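Grinow Pauses Holari Gripper Update After Missed Stop Signals in Simulation

CLULTUTON, 16 October 2023 — We found a problem, and I'd like you to hear it from us first. During simulated home runs of Holari, our two-gripper household robot, the stop signal sometimes reached one gripper and missed the other. It happened 4 times in 2078 runs. That's 4 too many, so we've pulled the update. 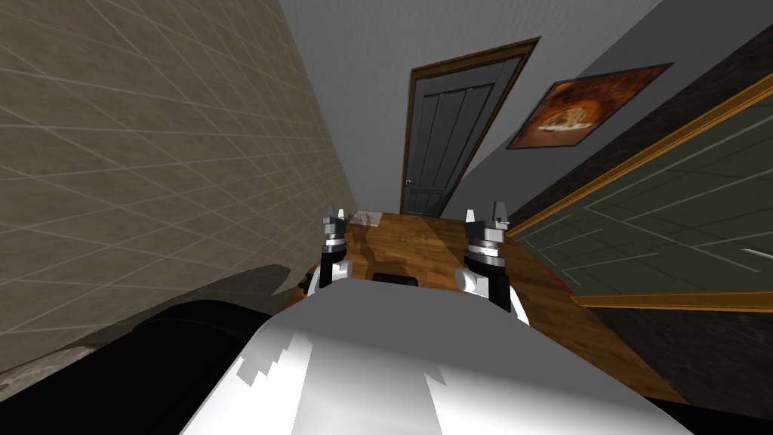

Holari's two grippers in a simulated home.

The bug came in with the motion software we put together in May. When both grippers got a command at the same moment, one message could get dropped, and that arm just kept going until its next check-in.

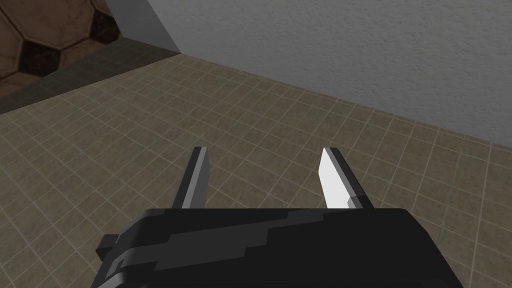

Our Tăng test group is now rerunning every room with a new rule — if either gripper misses a message, both of them freeze. We want 3 full rounds with 100 percent of stops obeyed before anything ships. I know some of you were waiting on this update, and I'm sorry for the holdup! 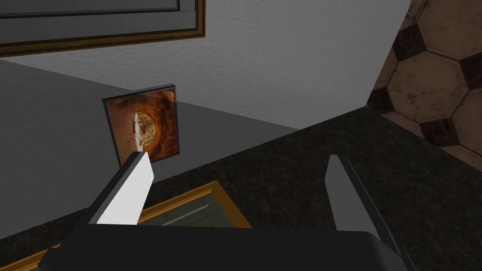 Do I need to do anything if I already have a Holari?
Just keep using the version you have. The faulty update never left our test setup, and we'll write to all owners when the fixed one is ready.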